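Re-teaching the hook positions on the Galli key cell

Applies to cells running Nostudum 2 or later. Do this after the hook panel has been moved, after a gripper change, or when the arm starts missing hooks on one side of the row.

1. Stop the running job and set the arm to manual at low speed.

2. Check that the panel is tight on its mounts. A loose panel cannot be taught.

3. Follow the gripper cable back from the wrist by hand. It needs enough slack for full wrist rotation but must not catch on a knob.

4. Open Setup > Hooks and delete the old offsets. Leave the panel ID alone (1027 on our cell).

5. Jog the gripper to one of the middle hooks first, with a finger on either side of the metal. Errors at the ends of the row are easier to read once the middle is right.

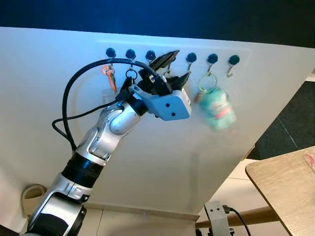
Gripper at a middle hook. Keys and the plush keychain can stay on the other hooks.

6. Save the point, back the arm straight out from the panel, and repeat for the remaining hooks. Wait for hanging items to stop moving before you approach the next one.

7. Run the dry cycle with an empty gripper. Ours takes some 23 minutes.

If the dry cycle stops with a reach fault, the Gruvow wrist offset is usually still set for the old gripper — reload it and start again from step 4.

Grease the wrist every 4000 cycles and log it under Prereck maintenance. Questions on the log go to Myung-ja Cha.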